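Why Wood Warms a Room: Our Report on Front Panels and Finishes at the Drellance Furniture Workshop
Final project report, Interior Materials course
2022-10-30

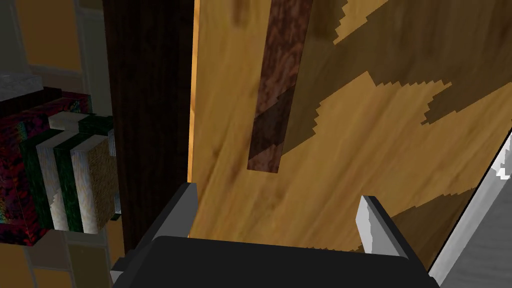

Figure 1. Light wood front with a honey-yellow grain (computer rendering).

When our group first sat down in April to choose a subject, we went back and forth for quite a while (two of us wanted to write about carpets!), and in the end we settled on something everybody had an opinion about, namely why people keep choosing wood for the parts of a room they see every day.

We were very lucky that the Drellance workshop let us visit, and luckier still that they were so patient with our questions. They handed out our survey to their customers over the summer, and 104 people filled it in, many of them adding long and lovely notes in the margins about their grandparents' kitchens.

What people told us
Most answers came back to color. Customers liked yellow and honey tones for north-facing rooms, and quite a few said that gray or white fronts looked clean in the store but felt chilly at home by the first winter. Grain mattered too, though people found it harder to explain. One person wrote that she wanted "wood that looks like it was once a tree," and we ended up using that line a good deal in our discussions.

Cost
We compared two kitchens of the same size from the workshop's price list. New fronts in the Gernska finish came to $3,233, while refinishing the old ones came to $499, a much bigger gap than any of us had guessed. Only 14 people in the survey had ever considered refinishing.

What we would do differently
Our questions about grain were too vague, and we should have brought real samples for people to touch. We also wish we had asked renters, who were almost missing from our answers. The samples are now ordered from Lallutel and will go to next year's group along with our blank survey forms.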